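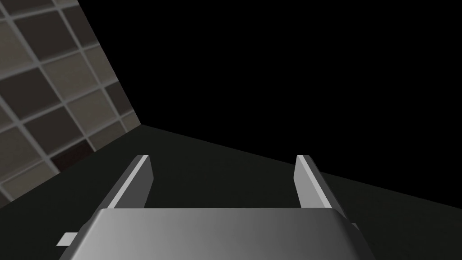

Stomden asked in a comment on the preprint whether a policy trained only in rendered kitchens learns anything about depth, or just memorizes where the tile grid usually falls relative to the fingers. The same question has come in by other routes, so the answers start there.

Does the policy use the wall texture as a position cue?

Partly. With the tile texture replaced by a flat gray at test time, success on the reach task drops from 80 percent to a level we report in the second results table. When texture is randomized during training, the drop mostly disappears. We read this as evidence that the unrandomized policy leans on the grid and the randomized one does not need it. We have not shown that the randomized policy estimates depth in any explicit sense.

What is Skimora?

Skimora is the training method described in the paper. It takes a policy trained on wrist-view renders and fine-tunes it on short corrective segments, each generated by perturbing the arm near the end of a reach and planning back to the target pose. Dakcombe is the simulator build it runs in. Vidal is the baseline: the same network and the same number of gradient steps, with full demonstrations in place of the corrective segments.

Why the wrist view only?

A wrist camera keeps the gripper in a fixed place in the image, so the network does not have to learn where the hand is. The cost is that much of the input can be uninformative. In one common starting pose the view holds the open fingers, a bare dark tabletop, part of a tiled wall and a large region of unlit background. We kept these poses in the training set. Filtering them out raised the training score and lowered the test score.

Is the black background a rendering fault?

No. Dakcombe draws nothing past the modeled geometry, and no environment map is loaded. We tested a version with a random photograph in that region. It made no measurable difference to Skimora and slightly hurt Vidal. The released configuration leaves the region black.

How many demonstrations are needed?

The main results use 500 full demonstrations, followed by 1000 corrective segments. A segment is much shorter than a demonstration, so compare methods by total simulated steps and not by file count. The step totals are in the appendix.

What happens with fewer segments?

Performance falls off gradually until the segments no longer cover the approach directions, then quickly. The failures at that point are of one type: the gripper stops short of the target and oscillates. Adding more full demonstrations does not fix this - they contain almost no states in which the arm is slightly off course.

Does the gripper state matter?

For the reach task the fingers stay open for the whole episode and the gripper command is masked out of the loss. For the grasp task it is included. An early version left the mask on for both, and those numbers should not be used. If your copy of the results lists three grasp variants instead of two, it is the early one.

How is success defined?

A reach succeeds if the fingertip midpoint is within tolerance of the target when the episode ends. Episodes are capped at 105 control steps. Passing through the target and leaving again counts as a failure. Several readers got higher Vidal scores than ours, and in each case we could check, they were scoring the closest approach.

Has it been tested on hardware?

Not in this paper. All results are in simulation and should be quoted that way. Lighting in the renders is a single source with fixed intensity, which is a poor match for a real kitchen, and we would expect it to be the first thing to cause trouble.

Can I use a different gripper model?

Yes, if it is a parallel gripper with two fingers. Replace the mesh, update the fingertip offset, and regenerate the segments. Do not reuse ours. The offset is baked into the planned paths, and a mismatch produces a policy that trains normally and misses by a constant amount.

Which seeds were used?

They are listed in the configuration file. The March release changed the order in which Dakcombe draws its random numbers, so the same seed gives different scenes before and after. Check the build number first.

Will the corrective segments be released?

The generator is released, the segments are not. Regenerating them from the configuration file gives an identical set on the current build.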